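Support ticket 363
Product: Kundance picnic and nursery tableware, pastel range
Subject: Fork and spoon sliding out of the bowl, tray sitting crooked, brown paper creeping
Status: Resolved, left open for comments
Opened: Jan 7, 2020

Original message

Hello to everyone at the Kundance help desk, and a happy new year to you all. I hope this is the right form, because I started with the one for returns and then realized I don't want to return anything. We love the set. We bought it in November for the lunch room at Liltau, our little play school, and the children took to the colors right away. What I need is some help with laying it out, if that is a thing you help with.

We set 17 places every day, and we do it well before the children come in. Each place gets a bowl with a spoon and a fork in it, and a tray goes near it for bread or fruit. We cover the tables in brown paper off a big roll, as it saves so much wiping, and the children can draw on it while they wait.

My trouble is in three parts, and I'm sorry it's so many. First, the fork and spoon won't stay put in the bowl. I stand them up against the side and by the time I've done the next table they have slid around, or one has tipped right out onto the paper. Second, the trays never seem to line up with anything, and the whole table looks as if it had been laid in a high wind. Third, the paper itself moves. If I lean on one end, everything at the other end comes along for the ride.

I have tried a damp cloth under the paper (a mistake, the paper went soft and tore) and folding the paper under at the ends, which helped for one morning. Is there a proper way to do this?

With thanks, and sorry again for the length.

First reply from the help desk

Hello, and thank you for such a thorough message! Please don't apologize for the length, it saves us sending you a list of questions. You have the right form, and we do get asked about laying out more often than you might think, mostly by schools and church halls.

Let's take the paper first, as the rest sits on top of it. Could you tell us how you hold it down at the moment, and whether the tables have a smooth top? And when you put the fork and spoon in, do the handles stick up over the side of the bowl, or do they lie inside it?

Customer reply

Smooth tops, yes, with a wipe-clean finish. Nothing holds the paper down at all apart from the folded ends. I did try clear tape once and it took me most of an afternoon to pick it off, so I swore off tape after that.

The handles stick up. I had thought of them like pencils in a cup, so that little hands could reach them. Now that I write it down I can see that a shallow bowl is not much of a cup.

Second reply from the help desk

That tells us nearly all we need. The bowls are too shallow to hold anything upright, so anything you lean on the side is going to go wandering. Lay the spoon and fork down flat inside the bowl, side by side, both with the handles pointing toward the child and the heads at the far side. It doesn't matter if they overlap a bit.

For the paper, please give tape one more chance, but use painter's tape this time. It peels away from a smooth top without a fight. Stick the paper down along the edges, then run a few long strips across it each way, so the tape makes big boxes. You get two good things out of that. The paper stays flat in the middle as well as at the ends, and you have straight lines to set your trays against, which takes care of your second problem.

Put the tray down lengthwise, beyond the bowl and off to the right, with its near edge a little farther back than the bowl. A child reaching for the spoon then isn't reaching over the bread.
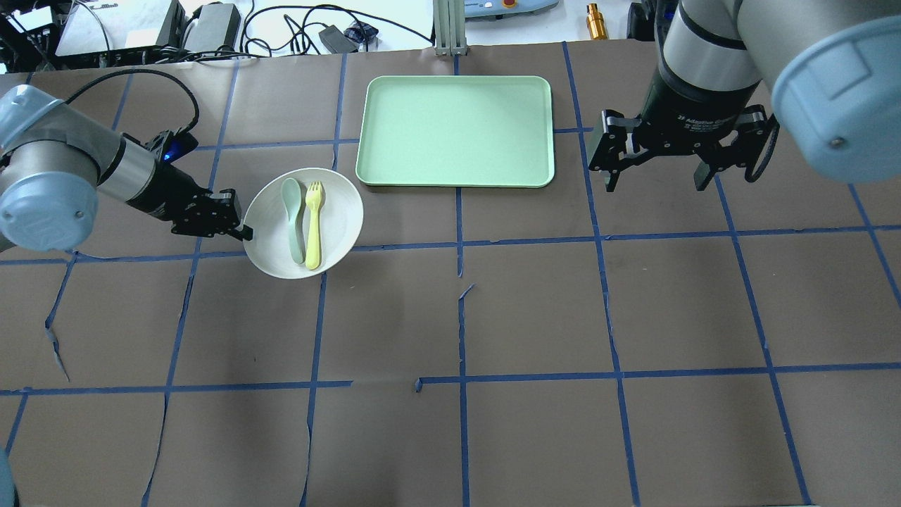
Spoon and fork side by side in the bowl, tray up and to the right, blue tape on brown paper.

Try one table first and leave the others as they are, so you can compare. If the tape lifts anywhere, press it down again with the back of a spoon. And do let us know how you get on, we'll keep the ticket open.

Customer reply

Well, I did one table the way you said and left the rest, and then I couldn't stand the sight of the rest and did those too. I used up a whole roll of tape, and a bit of a second one that I found in the paint cupboard.

The paper is so much better. I leaned on it quite hard to test it and the far end didn't budge. The spoons and forks stayed in the bowls all the way to lunch, even with the door being opened and shut and a good deal of running about. I had worried that the children would find them harder to pick up lying flat, but they just dipped a hand in and got on with it. Two of them swapped forks because one wanted yellow, and that is not something I expect you to fix.

The trays are straight! I set the long side along the tape and it is the work of a moment. One of our grandmothers came in to help with the soup and asked whether we were having visitors.

A couple of leftover questions. How long can I leave the same tape down? We change the paper every day, so at present I'm throwing away an awful lot of blue tape. And is it all right to stack the bowls with the cutlery still inside? I would like to get them ready the evening before.

Third reply from the help desk

We are so pleased, and please thank the grandmother for us.

On the tape, you could skip the strips across the middle on ordinary days and tape only the edges. Another school lays two or three sheets of paper at once and lifts off the top one after lunch, but then each sheet needs its own bits of tape, so you may not save much. If you leave tape straight on the table top, check what it says on the roll, as the makers all give different times.

On stacking, we'd say no with the cutlery inside. The bowls won't nest and the pile will lean. Stack the bowls empty, put the spoons and forks together in one of the trays, and carry it all over in the morning. Filling them takes a few minutes once the bowls are out.

Shall we mark this one as resolved?

Customer reply

Yes please, do mark it resolved. I'm going to try edges only tomorrow and keep the full grid for birthdays and parents' lunch. I have written the whole thing out on a card and pinned it inside the cupboard door, next to the spare tape, so whoever opens up can follow it.

If the edges-only way lets me down I'll write again on this same ticket — I have kept the number.

Help desk note

Marked resolved at the customer's request. Layout advice for shallow bowls and paper-covered tables copied to the school and group catering folder. Ticket stays open for comments for 33 days.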